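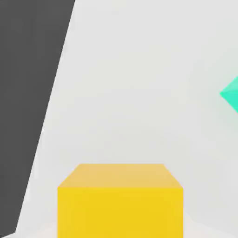
Simulator view: yellow cube in front of the gripper, green block over on the right.

Packing floor meeting, Bekilier, 1st February
Notes by me, Heriberto Montes (my turn again, so blame me for the spelling!)

1. The simulator. We went over where the Plikura trial stands. The arm is still practicing on colored blocks in software and won't touch a real carton before May. I showed the block view on the big screen and people had plenty to say, mostly about whether a cube teaches it anything about our floppy mailers. Fair point, and I've passed it to Brophy, who do the programming.

2. Jobs. This took up most of the hour. Line 4 goes first, and the night crew wanted to hear who stays on it. Management's answer is that no one loses hours, but two packers move over to watching the arm and clearing jams. I asked for that in writing (still waiting). Pay grade for the new role: not settled, and I said we weren't happy with that.

3. Training. Everyone on line 4 gets 40 hours, paid, on day shift. Night people asked about the shift premium while they train – good question, carried over.

4. Targets. The trial is set at 2000 cartons a shift. We agreed the hand lines don't get measured against it.

5. Balow site visit. Four seats in the van, see me if you want one!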